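PRESS RELEASE

For immediate release - 23rd August

Dondmont opens Vedstead workshop for hand-held grippers: set-up, servicing and repair under one roof

Dondmont has today opened a set-up and repair workshop at Vedstead for users of its Plurnus hand-held gripper. Same bench, same people, whether the unit is new, due a service or has been dropped down the stairs.

Until now a Plurnus with a worn pad or a marker cube knocked out of line went back to the Castillo works by courier. Average time away: 31 days. Too long, and customers said so. The Vedstead workshop is aiming to turn most jobs round inside a week. Pads and cables while you wait, if the parts are on the shelf.

The service covers the whole tool. Finger pads, jaws, cable and connector, camera window, marker cube, handle. Every unit is checked in against its serial number, stripped, cleaned, rebuilt and put through a grip check before it goes back in its case. Owners get a one page sheet with the readings on it. No sheet, no release.

The grip check uses household things. Light ones mainly, with awkward surfaces, as these show up a tired pad faster than a steel test block does. Mesh is a good one.

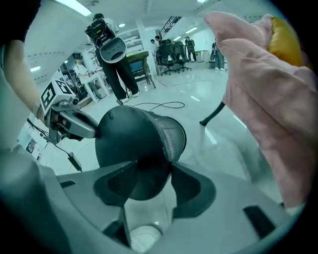

Hand-held gripper with marker cube, jaws closed on the side of a mesh wastebasket.

What happens at set-up

A new unit takes 55 minutes to set up, start to finish. Customers can do it themselves from the handbook or book a slot at Vedstead.

First the pads. Both fingers opened fully, pads wiped with a dry lint-free cloth, then closed on the gauge card. The card should drag evenly at both edges. If it drags at one edge only the finger is sitting crooked - slacken the two screws at the root, close up gently, retighten. Don't force it.

Then the cube. The marker cube has to sit square on its mount with no play. Press each top corner with a fingertip. If it rocks, new mount, not glue. We have had glued ones in and they take twice as long to put right. Printed faces should be clean and flat, no lifted corners. Handle by the edges, skin grease puts a shine on the black squares.

Then the cable. Seat the plug until the collar clicks, leave slack at the wrist, open and close the jaws 100 times while watching the signal. Any drop-out and the cable is changed there and then.

Camera window last, becuase everything before it makes dust.

Looking after it

Most of what comes in for repair could of been caught at home. Dondmont is asking all owners to do the following.

Weekly: wipe pads, check the cube for rock, look along the cable for flat spots or nicks. Clear the vent with a soft brush, never an air line.

Monthly: gauge card again. Screws at the finger root. Pads swapped left to right if the wear is uneven.

Yearly: full service at Vedstead. Owners who bought before January will get their first one at the old price.

Worn pads are the commonest fault by a long way. They go smooth at the tip first, then the user squeezes harder to make up for it, then the finger root goes. A pair of pads is cheap. A finger root is not. 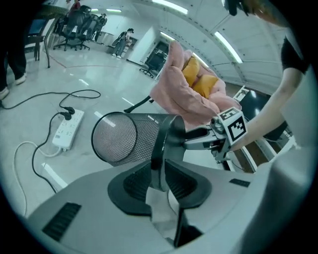
Cable wear is the second biggest reason for a repair booking, and the workshop will be giving out a short guide on it with every returned unit. Trodden-on leads, mostly, and plugs pulled out by the wire. Floors get busy when several people are working at once. Two black plugs in a white power strip, a black cable looping across to it and a white one curving alongside is an ordinary sort of floor to be walking about on with a gripper in your hand. The guide suggests picking a route for each lead before work starts, keeping the strip to one side and taping down anything that crosses a walkway. When packing up, coil leads loosely, in the direction they want to go. Not round the handle please.

Loan units and spares

Customers whose gripper needs more than a day on the bench can ask for a loan unit. Loan units are set up to the same sheet as the customer's own, so the readings can be compared side by side and work can carry on where it left off. Cases and chargers included. Please send the loan unit back in the case it came in.

The Vedstead stores opens with 2935 parts on the shelf, pads and mounts making up the bulk. Spares can be ordered by part number from the back page of the handbook. The older style cube mount is still stocked and will be for as long as there are units out there using it. Owners who aren't sure which mount they have should look at the underside - older ones have a single slot, newer ones two.

Repairs to units bought second-hand are welcome. Have the serial number ready, it is under the handle.

Booking

Bench slots can be booked now through the service page on the Dondmont website or by ringing the Vedstead workshop in opening hours. Walk-ins taken for pads and cables only. Units sent by post should be packed with the jaws closed and a strip of card between the pads, cube cover on, cable unplugged. Put a note in saying what the fault is. "Not working" doesn't help us much.

Castillo will go on building new units and will no longer take repairs direct. Anything already on its way there will be forwarded to Vedstead at no charge.

ENDS

Notes to editors

Dondmont makes and maintains the Plurnus range of hand-held grippers. Manufacture is at Castillo, service and spares at Vedstead.

Handbook, price list and the cable guide are available from the Dondmont press office on request. Workshop visits by arrangement, flat shoes please.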